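Liste de contrôle avant remise en service, atelier de conditionnement Plollow, site de Trotville
Relevé de juillet, avec commentaires

Contrôle effectué un lundi, machines à l'arrêt jusqu'à 14 h. Les points sont cotés C (conforme), R (à reprendre) ou NV (non vérifié). Les commentaires sont à lire avec la liste précédente, dont trois remarques restent ouvertes.

1. Accès et circulations

1.1 Allée centrale dégagée sur toute la longueur : C.
1.2 Marquage au sol lisible : R. La bande jaune est effacée devant la porte du quai. Même remarque qu'au relevé précédent.
1.3 Issue de secours nord, ouverture sans clé : C. La barre est dure, un graissage suffira.
1.4 Éclairage de secours : R. Le bloc au-dessus de l'escalier ne s'allume pas au test. Le remplacement est demandé à la société Coelho.

2. Incendie

2.1 Extincteurs en place et accessibles : C, sauf celui de la réserve, caché derrière des rouleaux. Rouleaux déplacés pendant la visite.
2.2 Plombage et étiquettes : C.
2.3 Plan d'évacuation affiché : R. Le plan du vestiaire montre encore l'ancienne cloison.
2.4 Quantité de carton stockée en zone B : NV. La limite du site est de 2000 kg. Le registre n'était pas à jour, pas de chiffre à donner.

3. Électricité

3.1 Armoire générale fermée à clé : C.
3.2 Rallonges : R. Une rallonge sert de branchement permanent pour la balance. Prévoir une prise murale.
3.3 Bouton d'arrêt d'urgence, ligne 2 : C. Essayé deux fois, réarmement normal.
3.4 Câble du transpalette électrique : C. Gaine un peu marquée près de la fiche, à suivre.

4. Films, housses et emballages plastiques

4.1 Pas de film au sol dans les passages : C au moment de la visite. Le film étirable glisse beaucoup sur la résine, surtout quand on vient de laver.
4.2 Chutes évacuées à chaque fin de poste : R. Le bac était plein dès le matin. Il faut passer à deux enlèvements par jour ou demander un bac plus grand.

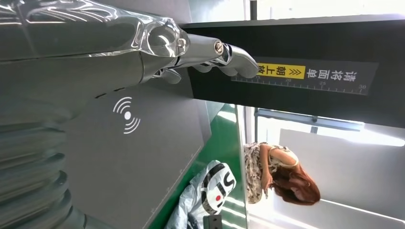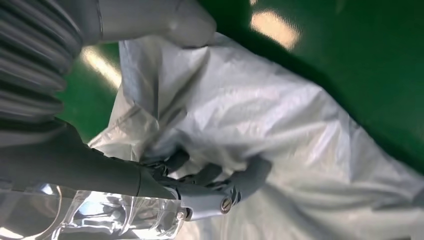

4.3 Cutters à lame rétractable uniquement : C. Un ancien modèle à lame fixe a été retiré du tiroir.
4.4 Soudeuse à sacs, capot de protection : C. Le capot ferme bien, la vis de gauche est à resserrer.
4.5 Aspiration au-dessus de la soudeuse : NV. Le filtre Flurnance était en commande, l'essai sera fait après la pose.

5. Stockage en hauteur

5.1 Plaques de charge visibles : R. La travée du fond n'en a pas. Les autres indiquent 1000 kg par niveau.
5.2 Montants et lisses : un montant est enfoncé au pied, côté allée. Coté R. Le niveau bas a été vidé en attendant l'avis du fournisseur.
5.3 Palettes cassées mises à part : C.
5.4 Goupilles de sécurité : C, après remise en place de deux goupilles manquantes.

6. Personnel et premiers secours

6.1 Chaussures de sécurité portées : C.
6.2 Gants adaptés au poste : R. Les gants fins de l'étiquetage sont utilisés aussi pour le cerclage. À séparer dans l'armoire, avec une étiquette par usage.
6.3 Trousse de secours complète : R. Plus de compresses et sérum physiologique périmé.
6.4 Registre des accidents bénins : C. Quelque 2 inscriptions depuis le dernier relevé, des coupures légères.

Remarques ouvertes du relevé précédent : marquage du quai (1.2), plaque de charge (5.1), plan du vestiaire (2.3). Pour la plaque, la demande porte le numéro 2504 et n'a pas reçu de réponse. Relancer avant la prochaine visite.

Le point 5.2 est à traiter en premier. Ne pas recharger la travée avant l'accord écrit.

Contact | © Plollow, site de Trotville | Haut de page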